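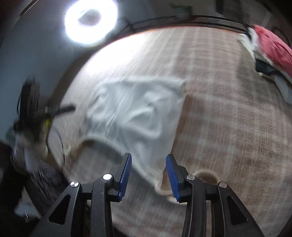 According to Leonora Castillo, a visitor who has only ever washed at home will misjudge a commercial laundry in the first minute, usually by looking at the washers. The figure to watch at Urio is moisture retention after the press.

The open day ran on a Monday in July, with groups of 8 admitted through the soil side. Incoming work is sorted by fabric weight and customer, then carried on an overhead rail to the tunnel washer. Each compartment takes a 37 kg load. Rinse water moves against the direction of the linen and is reused in the prewash.

The press was the loudest stop. Cakes of pressed linen leave it on a short belt and go to the dryers or straight to the ironer, depending on the article. Bath towels are dried fully. Flat sheets are not – they go to the ironer damp, and the heated rolls do the rest.

Jeptoo Mollel led the finishing section. The shift log on the wall gave 1,044 sheets and 381 tablecloths for the previous day. Rejects go back for a stain treatment and, after a second failure, are cut down for rags.

I asked about lint recovery and got a short answer: filters are cleared every shift. The boiler room was closed to visitors. Tours leave from the loading dock, and closed shoes are required.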